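Jun 3, 2022
Dye and stitch notebook, panel 3 of the Stamia set

Picking up from the wash tests. The ground cloth for panel 3 is the midweight linen from Dulley, scoured twice, pressed while damp. The first scour left a faint yellow in the rinse. The second rinse ran clear. I am calling it clean enough for indigo and probably clean enough for madder, though the madder will show any leftover size as pale freckles and I won't know until it is in the pot.

Cut size before scour was 60 inches on the long side. Shrinkage in the warp direction was larger than on panels 1 and 2, which came off the earlier bolt. Kenta Kudo measured the same piece after pressing and got the same number I did, so it is the cloth and not my tape. The cartoon was drawn to the old figure. Options are to redraw the cartoon, recut with a bigger allowance, or take up the difference in the plain border. I have gone with the border. It loses part of the bottom band, which was the weakest area of the drawing anyway.

Mordant
Alum at the usual strength by weight of dry cloth, preceded by a tannin bath because this is linen. Tannin overnight, lid on, turned when I arrived and again at noon. Alum after that, with soda ash added slowly to the dissolved alum in a tall bucket. It foams. The short bucket is not tall enough and the floor under the sink is now very clean.

Squeezed, dried flat on the rack, then a chalk dip to fix. Cloth went back on the rack with no folds. Panel 2 has a visible line where it dried over a bar and I don't want a second one.

Madder pot
Ground root from the Ebihara lot, soaked overnight, liquor poured off and kept for samples. Slow climb to temperature and held there. The thermometer clipped to the rim reads low by a few degrees compared with the glass one, so all temperatures in this notebook after this date are from the glass one. Anything earlier should be read with suspicion, including my own notes on the brown sample that I blamed on the water.

Swatch results, linen, same mordant, different hold times:
Short hold: salmon, a bit thin, even.
Middle hold: brick. Even on the face, slightly streaked on the back.
Long hold: brick shading toward brown at the edges. Hand of the cloth is harsher.
Middle hold after an iron dip: dull plum, darker than wanted, usable for the shadow shapes.

Middle hold is the choice for the large shapes. The streaking on the back is from crowding. The full pieces will need the big pot and somebody standing over it.

Indigo
The vat was flat when opened. Surface gray-blue, liquor green-blue where it should be yellow-green, very little flower. Fed it with fructose and lime, stirred without splashing, left it covered. Came back in the afternoon to a decent color. Test strip took blue on the first dip. Three dips gave the mid-blue on the cartoon key. A fourth dip made almost no difference, so the vat is weak and should be rebuilt before panel 4. It was last fully rebuilt in August and it has been topped up since by whoever was using it, with uneven record keeping. Please write feedings on the card on the lid. Date, what, how much.

Stitching order
The original plan was to applique all the large shapes, then couch the outlines, then fill. Having done two panels that way I think the order is wrong for linen of this weight. The couching pulls the shapes in by a small amount, and the fill stitch then has to be eased to match, and by the bottom right corner the whole thing has crept. On panel 1 the creep was enough to tilt the horizon. It was corrected with blocking, mostly.

New order for panel 3:
Baste grid across the full ground in contrasting thread, stitched on the straight grain.
Attach large shapes in the center first and work outward.
Fill next, while the shapes are still only lightly held at the edges.
Couch outlines last.
Pull basting only after blocking.

The grid is the part I expect to argue about. It takes most of a morning. It also gives a direct reading of creep at any point, since a grid line that started straight either still is or isn't, and I would like to have that reading once before deciding it is a waste of thread.

Thread
Used for samples so far: two-ply wool from Wudari, the linen singles, and the cotton floss. The wool covers well and hides the edge of the applique, but it is thick enough to throw a shadow under the raking light in the hall. The linen singles fray after a long pass. Waxing helps, and it also darkens the madder shades noticeably. Unwaxed short lengths are better. The floss behaves and looks wrong, too shiny next to everything else.

Counted stitches on the couched sample, as the budget for hours depends on it. The test block took 82 tie-downs at the spacing I have been using. Opening the spacing by a third brought it down without much loss on straight runs. On curves the wide spacing gives flats between the ties and the line looks like a polygon. So: wide on straights, close on curves, and the change should happen before the curve begins.

Estimated total for all outline work on panel 3 is more than 187 feet of couched line, taken off the cartoon with a map wheel. This does not include the border. Whoever prepares the wool should dye it all in one batch with some over. Matching a second batch to the first on panel 2 cost two evenings and the join can still be found if you know where to look.
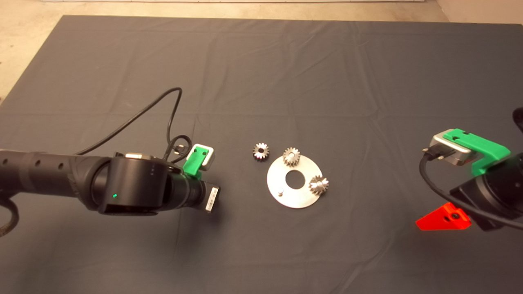
Blocking
Panel 2 was blocked face up on the padded board with rust-proof pins, misted and left. It came out flat but the upper left corner relaxed again after unpinning. The pins on that side were set wider than on the others. For panel 3, set pins at an even spacing all the way around, starting from the middle of each side and alternating opposite sides, as when stretching a canvas. Mist from the back. Leave it longer than seems needed.

Check the dyed pieces for bleeding before any of this. Panel 2 had a slight pink halo around the largest madder shape after misting, which I took at first for a shadow. Rinse test for every dyed piece from now on: wet it, press it between white cotton under a weight, look at the cotton the next day. If there is any color in the cotton, the piece goes back to the sink. The indigo passes once it has been properly rinsed and aired. The iron-dipped plum has not been tested.

Hanging
Still undecided. Sleeve along the top with a flat batten is the default. The Stamia wall is plaster over brick and they want as few holes as possible. Kenta suggested a single rail across all the panels with each batten hooked to it, which would also let the heights be adjusted after the fact. I like this. It does mean every sleeve has to sit at the same distance from the top edge, and the sleeve on panel 1 is already sewn, low. Unpicking it is an hour of work. I would sooner do that than make the others match a mistake.

Lining: unbleached cotton, prewashed, attached along the top and sides and left loose at the hem so that the linen can move. Panel 1 was lined with all four sides closed and has a slight belly. It is better in dry weather.

Light
Put a half-covered strip of each swatch in the south window, with the covered part under foil. Madder on linen, three hold times, the plum, the mid-blue, and the mid-blue over short-hold madder. The last one is for the small purple shapes near the center and I have the least trust in it. Strips are labeled on the back in pencil. Please don't move them to water the plants.

The hall has one window and it faces the wrong way for us. If the overdyed purple fades toward pink in the test, the small shapes can be done in the plum and the drawing won't suffer. If the plum fades too there will have to be a conversation about a blind.

Open items
Rebuild indigo vat before panel 4.
Order more chalk. The tub is down to dust and what looks like part of a label.
Redraw bottom band of cartoon to the shrunk size, trace onto the tissue.
Test wax on the indigo wool. Only tested on madder so far.
Unpick sleeve, panel 1.
Ask Dulley whether the remaining cloth is off the same bolt as panel 3. If it isn't, scour and measure a sample before cutting anything.
Bleed test on plum.
Replace or throw out the clip thermometer. It is currently in the drawer with tape on it.

Madder pot liquor from the first pour is in the two jars on the lower shelf, marked. It is good for another pale set if used this week. After that it smells.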